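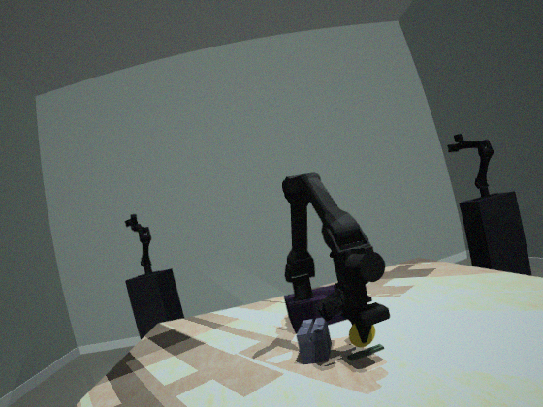
Arnel Abella had been told by his old boss that a repair shop for sewing machines would not last a year on a side street, and he says the advice was fair at the time. His shop, Tuvent, had 37 machines waiting on the shelves when I stopped by on a Saturday in February, and the phone rang four times before we sat down.

"People think sewing went away," Abella said. "It went into closets. Then somebody's grandmother dies and the machine comes out, and they want to know if it runs."

Most of them do, or will after a cleaning. Abella charges $50 to look a machine over, oil it and set the tension. Anything with a bad motor or a cracked gear goes on a separate list, and he calls the owner before he touches it.

"I don't like surprising people with a bill," he said. "A gear might be $12. Getting to the gear is two hours."

He learned the work at Bondarchuk, an upholstery business across the river where he ran the cutting table and then took over the industrial machines when the mechanic retired. There was no training. He had a binder of parts drawings, half of them for models the company no longer owned, and he wrote his own notes in the margins. The binder is still under his counter.

The older machines are easier, in his view. They are heavy and the parts come out with a screwdriver. The newer ones often have plastic housings that clip together, and the clips break.

"I keep a coffee can of clips," he said. "When a machine is past saving I take the clips first."

Asked what customers get wrong most often, he didn't need time to think. They use old needles. They buy cheap thread and blame the bobbin. They put in oil meant for a bicycle, and it turns to gum over the winter — he spends a good part of each spring scraping it out.

"Change the needle," Abella said. "Up to 100 machines a year come in here with nothing wrong but the needle. I change it and I don't charge for it."

On Tuesday nights he teaches a basic class in the back of Arkia, the fabric store two doors down. The class covers threading, winding a bobbin, cleaning out lint and hemming a pair of pants. Students bring their own machines if they can carry them.

He has no plans for a bigger place. The rent went up in the fall, and he moved his parts storage home to the garage.

"My wife parks on the street now," he said. "She wants the garage back by summer. I told her we'd see."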